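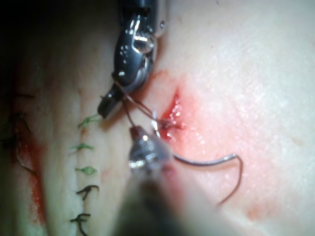
Programmes > Workforce and Automation > Assisted Suturing > Interim report

Assisted Suturing at Durnavton: second progress report to the Storby Fund

Reporting lead: Vija Dambrauskienė, Theatre Services

1. Position at the end of June

The project remains within its agreed budget. Practice work on tissue continues in the training laboratory, where the system places stitches under the supervision of a surgeon at the console. No patient work has been carried out under this grant and none is planned before the next review.

The team recorded 249 supervised closures in the period. In 68 of these the surgeon took over by hand before the closure was complete, most often to free a caught thread or to regrasp the needle. Dr Itsuki Nagano has asked that takeovers be logged by cause from now on, as the present form allows only a single line of comment.

2. Effect on staff

The grant was awarded chiefly to examine what happens to the people in the room. The scrub nurse no longer passes the needle for each closure, but now checks instrument tips, watches thread tension on the second screen and calls a stop where needed. Staff described the first weeks as tiring. Long spells of watching proved harder than handling instruments, and sessions have been shortened to two hours with a change of observer halfway through.

Two posts have been regraded to reflect the new duties. No posts have been lost. Fitzgerald Delacroix, who represents theatre staff on the project group, has asked for this to be confirmed in writing for the remainder of the grant, and the matter is with the personnel office.

Trainee surgeons raised a separate concern – that routine closure is where they learn to handle tissue. The Friday practice list has therefore been kept entirely manual. Valeriano Prieto will compare trainees' logbooks with those kept at the Wurbridge site, where the system has not been introduced.

3. Difficulties

Delivery of replacement instruments from Ichikawa was late and cost the laboratory roughly a fortnight. Cleaning the wrist joints also takes longer than the plan allowed. Toshio Murakami has revised the decontamination rota, and the extra hours are being met from the contingency line.

4. Next period

The revised takeover log will be brought into use, and a second round of staff interviews will be held. We ask the Fund to agree to the transfer of the unspent travel allowance to observer training. A revised budget sheet is attached.

Contact Theatre Services | © Durnavton Workforce and Automation Programme | Back to top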